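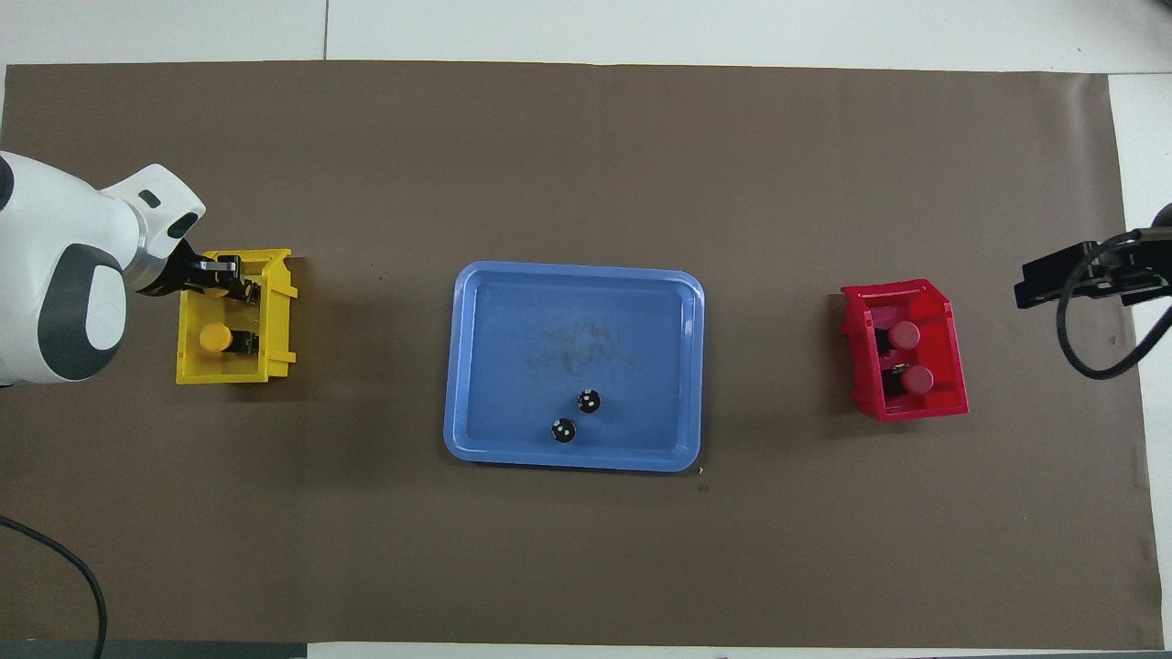 **配电监测组** 回复:

对通知第四条,我组持保留意见。按实测电量向各托管单位结算,原则上没有异议,但是结算所依据的读数究竟取自机柜内的 Adeyemi 配电单元,还是取自列头柜支路表计,通知全文没有写明。两处读数历来存在差异,差额由谁承担,应当在执行之前确定,不宜留到第一张账单出具之后再逐户解释。

另请主帖发布方确认,通知所称“机柜”是否包含网络运营商自有的传输机柜。后者一直按包干方式计费,合同文本与普通托管机柜不同。

---

**Rarurden托管服务处**(主帖发布方)回复:

答复如下。为便于未看到原通知的单位查阅,先将要点重新列出:

> 一、Clidau 机房楼在用托管机柜共119个,自7月起由按额定容量计费改为按实测电量计费。
>
> 二、每个机柜的签约功率最多2000瓦,超出部分须事先提出申请,经容量评估后方可加载。
>
> 三、机位费、带宽费和现场操作费不作调整。
>
> 四、电量按月结算,账单由 Mellow 平台生成。
>
> 五、自发文之日起至正式执行前,新旧两种账单并行出具,实测账单仅供核对,不作为收款依据。

关于读数取值,Mellow 平台目前采集的是机柜配电单元的数据,列头柜支路表计用于比对。通知起草时认为这一点各单位已经知悉,故未展开,确有疏漏,将在补充说明中写明。

关于运营商传输机柜,本次调整不包含在内,119个机柜中已经剔除。

---

**某高校信息中心** 回复:

我单位在 Clidau 托管的设备以存储为主,负载全年平稳。按容量计费时,长期为未使用的功率付费,改为实测后预计支出会下降,对此表示支持。

有一项技术问题请予说明。我单位机柜均为 A、B 两路供电,服务器电源模块工作在负载均摊模式,但有一部分老型号存储控制器只从主用电源取电,备用电源仍有空载损耗。请问结算时是将两路读数相加,还是取较高一路?如果取较高一路再乘以系数,对均摊模式和主备模式的用户并不公平。

---

**Rarurden托管服务处** 回复:

两路读数相加,不取较高值,也不设系数。电量以千瓦时计,按累计值的月末与月初之差计算,与瞬时功率无关。

签约功率的考核则另有口径。考核针对的是单路失电时另一路能否承担全部负载,因此同样以两路之和与签约功率比较。请各单位不要将单路支路的额定电流理解为可以使用的上限,这一误解在以往的巡检中较为常见。

---

**配电监测组** 回复:

上述答复解决了取值位置的问题,但没有解决精度问题。

机柜内的 Adeyemi 配电单元当初是作为监测设备采购的,用途是观察三相平衡和发现过载,采购文件中对电能计量没有提出等级要求。列头柜支路表计则是按计量用途选型的。以监测设备的读数作为收费依据,一旦有单位提出异议,我方能够出示的证明材料并不充分。

我组建议将取值位置改为列头柜支路表计,机柜配电单元的数据供用户自行查看用电分布。理由如下:

- 支路表计安装在列头柜内,由我方统一管理,用户更换机柜内配电单元时不影响计量的连续性;
- 支路表计可以成批拆下送检,不需要进入用户机柜,也不需要用户停电配合;
- 从列头柜到机柜的线路损耗很小,由此产生的差额可以在单价中一并考虑,不必逐户分摊。

我组同时承认,该建议的不利之处在于 Mellow 平台需要调整采集点位,支路与机柜的对应关系也需重新核对。早期投运的几列机柜曾经做过支路改接,改接后的图纸是否全部归档,目前不能确定。

---

**平台运行值班** 回复:

从平台角度补充说明。采集点位的调整在技术上并不复杂,支路表计的数据本来就已接入 Mellow,只是没有与用户账户绑定。工作量集中在绑定关系的核对。

现有的对应表是由投运时的竣工资料导入的,此后的变更依靠工单逐条修改。工单中有“临时调整”一类,按规定应在恢复后关闭,但部分工单关闭时没有填写最终状态。如果直接以该表作为结算依据,可能出现甲单位的电量记入乙单位账户的情形,其后果比精度偏差严重得多。

因此,值班组不赞成在现场核对完成之前切换取值位置。以机柜配电单元取值虽有精度上的不足,但设备编号与机柜编号一一对应,不会张冠李戴。

---

**配电监测组** 回复:

对应关系混乱恰恰说明应当核对,不能作为不核对的理由。即便不为计费,发生支路跳闸时值班人员也要依据这张表判断影响范围。表有错误而长期不改,属于运行隐患。

---

**平台运行值班** 回复:

对核对的必要性没有分歧。分歧在于先后次序。请不要将“现在不切换”理解为“不核对”。

---

**区域医疗影像平台** 回复:

我单位对计费方式没有倾向性意见,关注的是核对工作本身的实施方式。

如需通过断开支路来验证对应关系,我单位不能接受。影像归档业务全天运行,虽然为双路供电,但在任何一路断开期间即失去冗余,按照我单位内部规定,此类操作须提前报批,且不得与系统升级窗口重叠。今年上半年的窗口已经排满。

请明确核对是否采用不断电方式。

---

**Rarurden托管服务处** 回复:

核对一律采用不断电方式,不安排任何断路器分合操作。

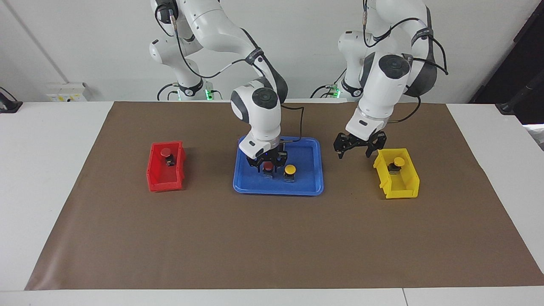

具体做法由配电监测组与平台运行值班共同拟定,初步考虑是在列头柜侧用钳形表读取支路电流,同时在 Mellow 中调取同一时刻各机柜配电单元的电流,两者相符的即予确认,不相符的列入疑问清单,再沿桥架查线。对于负载过于接近、单凭电流无法区分的相邻支路,可以由用户配合,选择业务低谷时段做一次小幅负载变化,例如启动一台备用服务器。用户不愿配合的,改用查线方式,不作强制要求。

进入冷通道的人员须按现行出入规定登记,不打开用户机柜门。

---

**某高校信息中心** 回复:

对不断电核对表示支持,我单位可以配合启动备用服务器。

另有一点意见。通知第二条规定超出签约功率须事先申请,但没有说明短时超出如何处理。设备集中上电时,风扇全速运转,硬盘同时起转,瞬时功率明显高于稳态。如果 Mellow 按瞬时峰值判定超限并自动发出违约通知,则每一次正常的重启都可能触发。我单位去年即收到过此类告警邮件,后经电话说明予以撤销,过程较为繁琐。

建议采用一段时间内的平均值判定。

---

**平台运行值班** 回复:

去年的告警系阈值配置所致。当时平台对瞬时值直接比较,没有设置持续时间。该配置此后已经修改,现在的规则是超限状态须持续满一个采集统计周期才产生记录,集中上电一般不会触发。

需要提醒的是,判定规则放宽不等于断路器的动作特性放宽。整柜同时上电确有可能造成支路跳闸,请各单位继续执行分批上电,并在服务器管理界面中设置上电延时。

---

**边缘节点租户** 回复:

我单位的意见与前面几家有所不同,请一并记录。

我单位租用机柜不多,但设备密度高,负载随业务波动很大。按容量计费时,费用是固定的,年度预算可以一次批复。改为按实测结算后,每月金额都不一样,财务部门要求逐月说明差异原因,管理成本由此转移到用户一侧。通知中只强调了公平和节约,没有提到这一层影响。

此外,我单位的实际使用率较高,改为实测后,电费部分几乎没有下降空间。若单价中再计入制冷和线路损耗,总额反而可能上升。请问单价的构成能否公开?是否可以保留按容量计费作为可选项?

---

**Rarurden托管服务处** 回复:

分别答复。

单价由三部分构成,即供电企业的购电价格、按机房能效折算的制冷及配电损耗、计量与结算的服务成本。补充说明中将附各部分的计算方法。制冷及配电损耗部分按全楼上一年度的实际能效折算,年内不作变动,购电价格变化时同步调整并提前告知。

关于保留按容量计费,目前没有此项安排。两种计费方式并存时,使用率高的单位会选择按容量,使用率低的单位会选择按实测,两者之间的差额须由我处承担,长期难以维持。起草阶段已经讨论过这个问题,结论没有变化。

关于预算的可预见性,可以考虑按上一季度平均电量预收、年末统一清算的办法。该办法只改变付款节奏,不改变计费依据。有意采用的单位请在并行期内提出书面申请。

---

**边缘节点租户** 回复:

预收加清算的办法可以接受,我单位将提交申请。

关于不保留按容量计费的理由,我单位表示理解,但不认同由此得出的结论。使用率高的用户使机房容量得到充分利用,在单价上没有得到任何体现。此意见请保留在帖中,供下一次调价时参考。

---

**区域医疗影像平台** 回复:

同意上一位关于预收清算的意见,我单位亦倾向采用。

另请确认并行期内实测账单的送达方式。我单位的 Mellow 账户由技术部门管理,财务部门没有登录权限,如账单只在平台内展示,核对工作无法开展。

---

**平台运行值班** 回复:

Mellow 支持为同一用户单位设置只读的账单角色,该角色看不到机柜告警和设备信息,只能查看和下载账单。请贵单位技术部门在用户管理页面提出开通申请,无须另行行文。账单导出格式为电子表格,含每个机柜、每一路的起止读数。

导出文件中有一列名为“修正量”,正常情况下为零。配电单元更换或通信中断时,平台按前后读数补算,补算的电量记在此列。各单位如发现该列不为零而当期没有更换设备,请在本帖或工单中提出。

---

**配电监测组** 回复:

“修正量”一列的补算方法请予公开。以前后读数直接相减,与按中断前平均负载推算,得出的结果可能不同。前者要求表计在通信中断期间仍然累计,后者是估算。用于收费时,应当只允许前者,后者须经用户确认。

---

**平台运行值班** 回复:

认同。现行做法是表计累计值有效时直接相减,累计值丢失时才推算。推算情形将增加用户确认环节,未经确认的部分不计入账单。

---

**Rarurden托管服务处** 回复:

本处于2020年5月13日与相关班组就上述意见进行了会商,现将处理意见公布如下,后续以正式补充说明为准。

1. 并行期内,实测账单同时列出机柜配电单元与列头柜支路表计的读数,由用户单位自行比对。
2. 支路对应关系的现场核对在并行期内完成,采用不断电方式。已核对确认的支路,正式执行时以列头柜支路表计为准;尚未确认的,以机柜配电单元为准,确认后自次月起切换,不追溯。
3. 超限判定采用持续时间规则,规则文本随补充说明公布。
4. 预收清算办法作为可选付款方式列入。
5. 累计值丢失时的推算电量,须经用户确认。

第2项兼顾了配电监测组和平台运行值班的意见。两组对先后次序的看法仍不一致,以本处意见为准执行。

---

**配电监测组** 回复:

服从安排。但须指出,同一栋楼内在一段时间内存在两种取值位置,相邻两个机柜可能适用不同的口径,解释工作会有困难。建议在账单上逐柜标注取值位置,并将支路表计的检定证书编号一并列出。

---

**平台运行值班** 回复:

逐柜标注可以实现。检定证书编号目前不在平台内,需由配电监测组提供清单后导入。请按列头柜编号排序,不要使用合并单元格。

---

**某高校信息中心** 回复:

请问补充说明是否会重新征求意见,还是直接执行?我单位签订补充协议须经法务审核,如果协议文本有改动,希望尽早取得征求意见稿。

---

**Rarurden托管服务处** 回复:

补充说明不再另行征求意见。补充协议文本有改动,涉及计量取值和付款方式两条,征求意见稿将通过各单位的合同联系人发送。联系人有变更的,请在工单系统中更新,工单类别选“合同与账务”,不要选“现场操作”,后者会直接派到值班台。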